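Library > Ernia Papers on Shared Rooms > Working paper 9 > Section 4

July. By M. Dumitrescu

4. What a left can tells us, and what it does not

The claim we set out to test is a popular one in workplace advice: that a drink can standing on a shared surface is a sign of neglect, and that one can left out invites the next. The Prallstead survey puts this strongly. It drew on 4000 short reports from people who share desks, break rooms and work benches, and it treated every open can as litter. We think that step was taken too fast.

An open can may be full, half full or empty. From across a room these look the same. The Prallstead reporters were told not to touch anything, so they had no way to tell a drink in use from a drink that was finished, and the coding sheet gave them only one box to tick. A figure built on that box measures how often people saw open cans. It does not measure how often people failed to clear up.

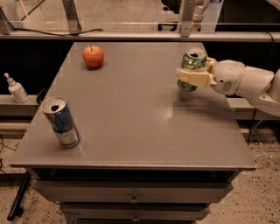

The same trouble affects food. Whole fruit was coded as "left behind" if no person was seated within reach, yet fruit is something people put down on purpose and come back to an hour later. An apple with no bite in it is a poor witness to anyone's habits. We recoded 1000 of the reports with a third option, "cannot tell," and most of the fruit moved into it, along with a good share of the cans.

We are also doubtful about the survey's use of closeness. Items standing side by side were scored as a cluster, and clusters were read as proof that mess attracts mess. On a small tabletop there are few places to put anything. Two items can end up next to each other at the back simply from being pushed out of the way, and a third near the front may have nothing to do with them. The Wevico checklist, which many offices borrowed from the survey, keeps the cluster score without saying how far apart two things must be to escape it. Figure 3 gives a case that our own coders scored in different ways. 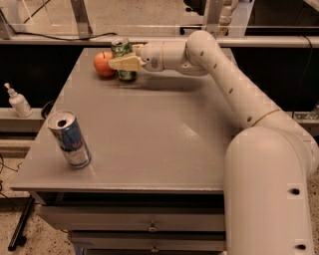
Figure 3. Two cans and an apple on a gray cabinet top. The apple and the green can were scored as a cluster by some coders and as separate items by others.

Ernia objected, on reading a draft of this section, that a busy office cannot wait for perfect evidence, and that a rule of clearing every open can after 60 minutes does little harm even if some drinks are lost. We accept that such a rule may be handy. Our complaint is with the reasons given for it, which rest on counts that mix up use and neglect. Whether the rule leaves anyone with a cleaner room was never tested in the survey, and we could find no before-and-after record in its files.

Related papers
Crumbs, cups and the two-hour desk
Who wipes the counter? Notes on shared sinks
Drawer space and surface clutter: a second look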